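Bolel Workshop Notes > Hand-held Grippers > Falix > Setting the finger grip

4. Setting the grip for soft things

I do this part after the mount is tight and before I touch any of the software. You'll want a hex key, a clean rag and a piece of cloth you don't mind squashing.

1. Hold the gripper level and check each pivot cap by hand. If one turns freely, nip it up until it just stops — no further.

2. Open and close the fingers 7 times, slowly. You're feeling for a gritty spot. If you find one, wipe the links down and go again.

3. Bring the tips together on nothing at all. They should meet square. If one finger rides past the other, go back to section 3 and redo the spacing.

4. Now pinch your cloth near the middle, just with the tips, and lift. I like something fuzzy and knitted for this, as a flat tea towel lets you off far too easily.

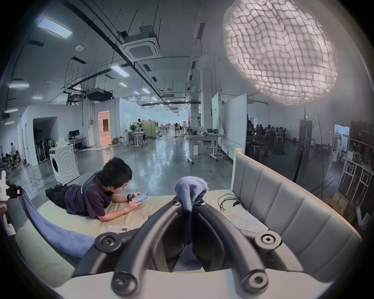 Kyu-ri Geum reckons step 4 is worth doing twice, once with a thick fold and once with a single layer, and that she wouldn't sign off a Falix on the thick fold alone. Fair enough! I've started doing both, and the single layer is the one that catches me out.

5. Hold the lift while you count to 3. If the cloth creeps, add a quarter turn on the grip screw and try again.

6. Write the final setting on the tag. My own unit, number 438, sits at almost 2 turns in, but yours will have its own favourite spot.

Caution: keep your other hand clear of the links while the fingers close. They've got more bite than you'd think.

Note: please don't oil the finger tips. Deok-su Kang did it in April and we spent the afternoon cleaning grease off everything grey or otherwise coloured within reach.

Related
Checking the mount for wobble
Finger spacing (section 3)
Replacing a worn pivot cap
Packing a Falix for the trip to Lalolside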